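Home | Projects | Reports | People | Contact

Rarko Household Handling Project
Progress report to Kernley, second period
Prepared by Hryhorii Zinchenko, 6 May 2025

1. Scope of the period

The work plan for this period covered two items: tidying small objects on a kitchen-type surface, and sorting those objects by size. Folding and wiping were deferred under the change request already approved. The question set by Kernley is whether a single fixed arm with a two-finger gripper can do a table-clearing chore at a quality a household would accept, without a person standing by.

The short answer for this period is no for unattended use and yes for a narrow version of the chore with a person in the room.

2. Work done

The arm was run on the sorting task for 578 logged attempts. An attempt starts with objects placed by hand and ends when the arm returns to its rest pose or an operator stops it. Of these, 51 were stopped by an operator. The remaining attempts ended without intervention, though that figure includes attempts in which an object was left in the wrong group.

Plain wooden cubes in two sizes were used as stand-ins for household items. They have no handles, do not deform, and can be replaced cheaply. Results on cubes should be read as an upper limit. A table after breakfast is harder in every respect we have looked at.

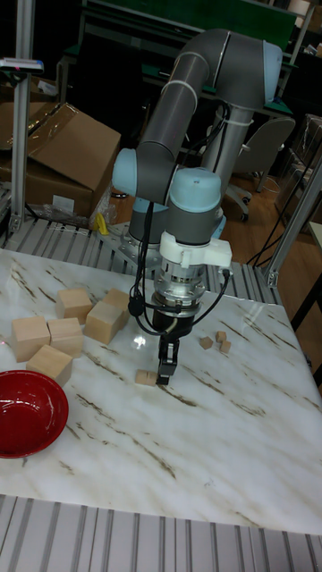 Figure 1. Size sorting on the marble-patterned top, gripper beside a small cube.

The main source of stopped attempts was close spacing. When two cubes stand near each other, the fingers need clearance on both sides of the target, and the planner does not yet push a neighbor out of the way. It waits, replans, and in most cases picks a different cube. If no other cube is available it times out.

The second source was the surface. Polished tops reflect the ceiling lights, and the position estimate drifts when a highlight falls next to a pale object. Moving the lights fixed this in our room but is not something we can ask of a household. A software correction supplied by Hrynyshyn is under test.

3. Speed

Mean time per object was 8 seconds, measured from the start of the approach to release. A person does the same job several times faster. Speed was not a target for this period, and we do not propose to make it one until the stop rate is lower.

4. Budget

Spending is within plan except for gripper parts. An additional 4,000 dollars was moved from travel to parts to cover replacement fingers and cables. No change to the total is requested.

5. Next period

Work through September will cover pushing neighbors apart before grasping, mixed objects (cups, spoons, packaging), and a first set of runs scored by people outside the project. Girkix has agreed to supply the scoring sheet. Unattended runs will not be scheduled until close spacing is solved.

Comments (3)

tmarsh_ops: Are the wrong-group cases broken out anywhere? A cube in the wrong pile is a failure on our shop floor, same as a stop.

H. Zinchenko: They are in the run log and will have their own table in the next report.

dl_reader: Please include cups with handles in the mixed set. Ours always go in at odd angles.

Previous report | Next report | Back to top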